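Our group tidied the entry corner of the Clurkel share house for the storage unit, 16/11/2021. The fabric piece with the striped cord had no set place, so we wrote it down first.

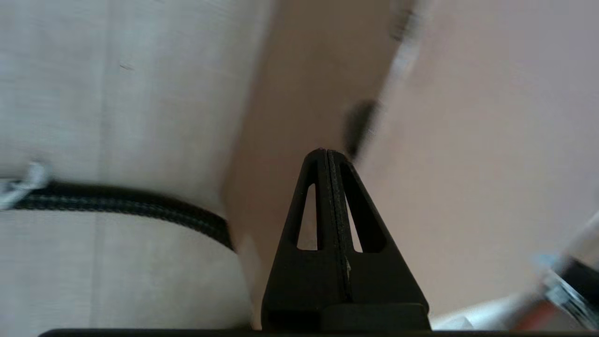
*Fig. 1 — Beige fabric and striped cord.*

Shoes went by shelf. We allowed four pairs per person and kept white ones low, where scuffs are easy to spot. 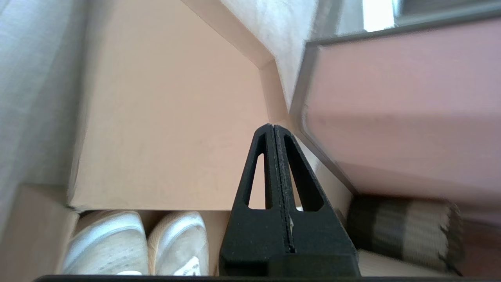 Fanni Csonka disagreed and wrote that shoes worn daily should sit at hand height, whatever their colour. We left the rule as it was until June.

Cartons were last. Szabolcs Illés wanted them flattened — we kept any with a label. 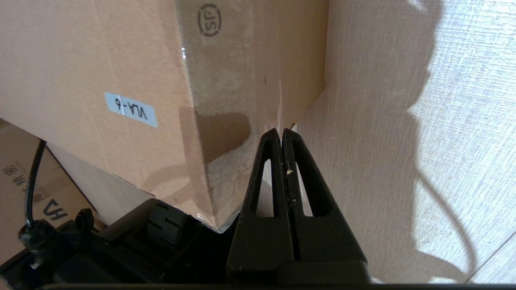 *Fig. 3 — Carton labelled VLA-6, taped.*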